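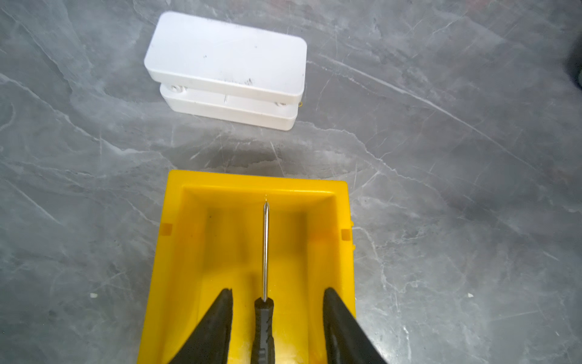
I have been learning Czech for two years now, which is long enough to be embarrassed by it. It started when my sister-in-law moved to Brno and I announced, at her leaving do in Drollthorpe, that I'd be chatting to her neighbours by August. It was a safe sort of boast, made in a warm room after a second helping of trifle. I didn't say which August. My method since then has been to stare at something until I can say a sentence about it, and lately I've moved on to colours and stone. A grey floor with white veins running across it gave me mramor, meaning marble, and I was so pleased that I said it out loud several times. A white box with rounded corners gave me krabice, and then the colour had to change its ending to agree with the box, and I had to go and put the kettle on.

The endings are the trouble. There are seven cases, and a noun is entitled to look different in all of them, twice over if there's more than one of it. My teacher, Vojtěch Trnka, is a patient man who conducts lessons over a video link from his kitchen. He assures me that children manage it. I've asked him to stop mentioning the children.

My vocabulary book promises the 1000 most useful words. I know 137 of them properly, mostly food. Number 910 is "blacksmith", so I'm in no hurry to get that far.

Then there's ř, a letter that sounds like someone rolling an r while hushing a baby. I practise in the car. At the Tritton roundabout last week I got what I'm fairly sure was a perfect one, windows up, with only the radio to hear it. I haven't managed another.

My sister-in-law rang on Christmas Eve and put her neighbour on. I wished her good evening, told her I liked soup, and asked where the station was. She told me, at some length. I thanked her and said goodbye, and I still don't know where it is.

Next lesson is numbers, which apparently have cases too.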